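2020-04-14, adhesive bench, peel and lap shear follow-up

Continuing from the November batch. The question is still whether the two-part epoxy on the Balside panels is losing strength from the surface prep or from the cure. Cecilia's view is prep. Mine was cure until this week and is now mixed.

Coupons cut from the same aluminum sheet as before, 1.6 mm, 25 mm wide, overlap 12.5 mm. Sheet was stored flat with the film on. Film residue removed with isopropyl, two wipes, second wipe with a fresh cloth. Sets:

- A: solvent wipe only
- B: solvent wipe, abrade with gray pad, solvent wipe
- C: as B, plus silane primer, left 30 min before bonding
- D: as C, primer left overnight under a cover

Bond line set with glass beads, 200 µm nominal. Beads were sprinkled on the lower adherend after spreading, not mixed into the resin. Mixing them in gave clumps in the November batch and I suspect two of the low values came from that. Clamped with the small spring clips, one per coupon, fillet left in place on all sets.

Cure was overnight at room temperature, then two hours at 65 °C in the small oven. Oven readout and the loose thermocouple disagree by 5 degrees at the back shelf, readout high. All coupons went on the middle shelf. Someone should recalibrate the controller or at least tape a note to the door. 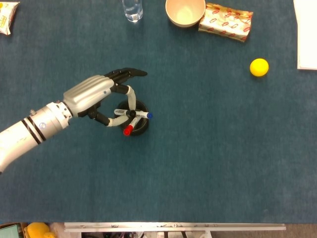

Pulled sets A and B on the Saarinen frame, crosshead 1.3 mm/min, shims in both grips to keep the load line through the bond. Peak loads are in the spreadsheet under run 701. Set A failed at the interface, nearly clean metal on one side, same look as November. Set B was mostly cohesive with a bare strip along one end of the overlap on several coupons. The strip is always at the end that faced the clip hinge. Could be uneven clamp pressure, could be my thumb when abrading. I did not mark which end was held during abrasion, so this batch can't separate the two.

Highest in set B was 2147 N, which puts the joint a little under 7 MPa over the nominal area. Low for this resin even with the interface issue. I measured the overlap after failure on that coupon and it was close to nominal, so the area is not the explanation. Possible causes, in the order I would check them:

1. Mix ratio. The cartridge was near its end and the first bead from the static mixer was streaky. I discarded a short length, maybe not enough.
2. Adherend bending. The sheet is thin for this overlap and the ends rotate under load. Peel stress at the ends would bring the number down regardless of prep.
3. Under-cure, given the oven offset. Hardness on the squeeze-out looked normal to me, but Shore D on a fillet that small is not worth much.

Salamatu suggested doubling the sheet thickness for a few coupons to settle item 2. Agreed. There is thicker stock from Clirkonach in the rack, same alloy on the label, but the temper is not given. Wumpini is asking them for the cert.

Sets C and D not pulled yet. Holding them until the grips are cleaned; there is resin in the serrations of the lower one and the last two B coupons sat slightly crooked. Brass brush only, please. The steel one has already rounded some of the teeth.

Primer note: the open bottle has a cloudy ring at the neck. What was used on C and D came out clear. I have dated the bottle and it should not be used for anything that counts.

To do:
- brush out lower grip, recheck alignment with the dummy bar
- new cartridge, purge one full mixer length before the first coupon
- mark the hinge end of every coupon with a scribe before abrading
- cut thick coupons once the cert is in
- pull C and D on the same day, alternating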